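Packets, a basket and a wooden table

Gallery: packing for the Clondomton summer stalls

Hello again! I promised a few of you that I'd write something about the packing, so I've finally sat down with a cup of tea and done it. I know it's a small thing to make a page about, but I do love a good packing job (my sister says I'm the only person she knows who looks forward to it) and there's more to say about red packets than you might think.

The short version is that we make up food baskets for the stalls every year, and every year I swear I'll start earlier. The list this time came to 200 baskets, and 15 of those were late additions that arrived in my inbox at ten at night with a lot of kisses at the end. You know who you are!
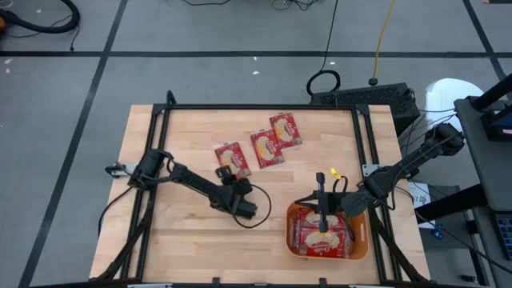 Liesl Wieser
Packing and stalls, Pundano

Red packets on the far half of the table, still loose. I'm very fond of that top, with all the narrow strips of wood running through it, and I'd have one like it in my own kitchen tomorrow if I had the room. I've been through a lot of packing tables over the years, including a pasting table that bowed in the middle and sent everything sliding towards my feet, so a decent bit of wood makes me happy.

Flat packets are the easy ones, by the way. They stack, they slide down the side of things, and you can always squeeze in one more. It's jars I can't be doing with. Last April we had 693 items to get through and a good part of them were little round jars of chutney, and I was still finding lids in my coat pockets at Christmas.

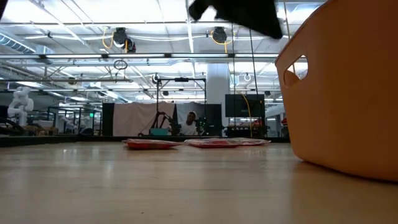
I should say something about baskets, as people do ask. I used to use wicker and it looked lovely, but it snagged on every wrapper going and shed bits all over the van. So now I'm a plastic convert. Orange is my favourite, partly as it cheers me up and partly as you can find it in a dark store cupboard without putting your glasses on. And get ones with proper handle holes! I once carried a lot of smooth-sided tubs up two flights of stairs at the Jara hall and couldn't feel my fingers until teatime.

My method, for what it's worth, is to put the flat things in first, standing on their edges like records in a box, then anything heavy, then the soft bits on top to stop it all rattling. Ottilie Leitner does hers completely the other way round, with the soft things at the bottom and packets laid flat like roof tiles, and I have to admit hers look tidier. Mine hold more, though. We've agreed to disagree and we don't do the same basket any more.

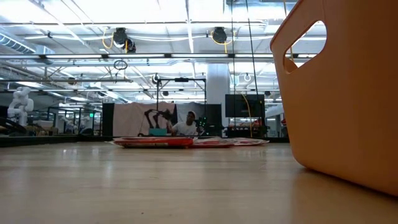 The other thing I'd say is to lay everything out before you start. Get your packets in a row where you can see them, fill from one end and work along. When I don't do that I end up with one basket that's all biscuits and another with nothing but soup, and then it's everything out again and my back lets me know about it the next morning.

We're up to 587 items on the sheet for the next lot, which goes to Cemus, and I still need to sort out labels. If anyone has a roll of the big white ones going spare, please shout. I'll put up more pictures once the baskets are tied and ready to go out.

Liesl x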